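Home | Visit | Collections | Gallery | Learning | Contact

1/1/26
By Benoît Boyer

The Artificial Fruit Collection: A Gallery

The Skolon Study Collection holds 184 pieces of artificial fruit, brought together over a long period for teaching, for display and for loan to partner institutions. The gallery on this page introduces the collection to readers who have not yet visited the study room. It accompanies the printed handlist prepared by Gaëtan Marty, which remains the standard reference for anyone wishing to borrow or to cite a piece.

Artificial fruit has been made for many purposes. Growers used models to fix the appearance of a variety. Schools used them to teach botany in months when the fresh fruit could not be had. Shops placed them in windows, and households placed them in bowls. The Skolon holdings include pieces of each kind, although most of those in regular use today are modern display fruit, acquired for handling sessions and for drawing classes. Older pieces are kept in closed storage and may be seen by appointment.

The collection grew out of a purchase from the Bouvier estate, which brought in the first 20 pieces together with their boxes and a partial list. Later additions came through gifts and through the regular buying program. The Bouvier pieces are fragile and are no longer handled by the public. Two are on long-term display at Skoltia, where they form part of the introductory case on trade and the table.

Pieces in the handling series are stored by type and brought out in small mixed groups, so that a class may compare shape, surface and color across several kinds of fruit at once. A typical group includes at least one long form, one or two round forms of similar size, and one fruit that may be less familiar to visitors. Groups are changed at the end of each term. The present selection was made in May and has proved suitable for both younger pupils and adult learners.
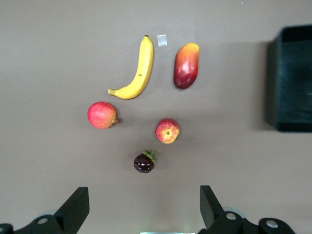 Teachers who book a session receive a short sheet of notes on each fruit in the group. The notes are reproduced in the following paragraphs with minor changes, and may be copied freely for classroom use.

Banana. The long curve makes this the piece most often chosen for a first drawing exercise. Pupils are asked to look at the two ends separately, as the stem end is darker and slightly green-brown, while the body is a bright, glossy yellow. A few tiny brown speckles along the middle give the surface some interest and help the eye to follow the turn of the form.

Mango. The color passes from orange and golden yellow at one end to a deep red and crimson at the other. The change is gradual, and classes working in pastel or watercolor should be allowed extra time for it. The surface is shiny and takes a strong highlight under ordinary room lighting. Staff recommend that the highlight be left as bare paper.

Pomegranate. The skin is pinkish-red, streaked with lighter pink and with yellowish tones. The crown, with its pointed tips, is the feature by which most pupils recognize the fruit, and it repays careful observation. In handling sessions the pomegranate should be lifted by the body and never by the crown, which is the part of any such model most likely to suffer damage.

Apple. A small piece, with a red blush laid in streaks over a yellow ground. The yellow is strongest at the top. Viewed from above, the hollow for the stem offers a useful lesson in shading, and the notes suggest placing the apple beside the pomegranate so that two round red fruits may be told apart by pattern alone.

Mangosteen. Many visitors meet this fruit for the first time in the study room. Teachers may wish to introduce it by name before the session and to show a picture of the fresh fruit cut open, as the handling series contains only whole examples.

Notes for Borrowers

Loans from the handling series are open to schools, libraries, museums and care homes within the region. Requests should be made in writing to the collections office and should state the dates required, the age of the group and the name of the person who will be responsible for the pieces. A loan normally runs for 6 weeks and may be renewed once, provided that no other borrower is waiting.

Each loan group travels in a fitted case. Borrowers are asked to keep the case and to return every piece to its own compartment at the close of each session. The pieces may be wiped with a soft dry cloth. Water, polish and household cleaning products must not be used, and adhesive labels must not be placed on the fruit itself. Where a piece has to be identified, a loose card should be set beside it.

Artificial fruit should be kept away from radiators and out of direct sun. Strong light will alter the reds first – a change that is slow and cannot be reversed. Borrowers who notice fading, cracking or flaking should stop using the piece and inform the office. There is no charge for ordinary wear.

The collections office also asks that sessions involving very young children be supervised throughout. The models are convincing, and a child may reasonably take them for food.

Drawing Classes

The study room at Skolon is available to visiting drawing groups on two mornings each week during term. Tables are plain and the lighting is even, and no patterned cloths are supplied. Groups may bring their own bowls, boards or fabrics by prior arrangement, subject to a short check on arrival. Dry materials are permitted at all tables. Watercolor is permitted at the tables nearest the sink, and oil paint is not permitted.

Tutors often ask how the fruit should be arranged. The collection has no fixed rule on this point. A loose cluster with a little space between the pieces allows each outline to be seen and each shadow to be studied. Closer arrangements are better suited to experienced groups, who may wish to work on overlap and reflected color. Pieces must not be stacked, and nothing should be placed within a hand's width of the table edge.

Finished work may be submitted for the annual display in the Skosesari corridor, which shows drawings by pupils and adult learners side by side. The last display received around 200 entries. Work should be unframed, with the name of the group on the back, and is returned at the end of the display period.

The Handlist

The handlist compiled by Gaëtan Marty records each piece by type, size, surface and date of acquisition. It includes a separate section on the Bouvier purchase, with transcriptions of the labels found in the original boxes. Some of these labels give the names of varieties that are no longer grown, and Mr. Marty has added references where they could be traced. A small number remain unidentified – readers with knowledge of older orchard fruit are invited to write to him in care of the collections office.

Copies of the handlist may be consulted in the study room and in the reading area at Skoltia. A revised edition is in preparation and will take in the pieces acquired since the first printing. Corrections to the present edition should quote the entry number and should reach the office by the end of May.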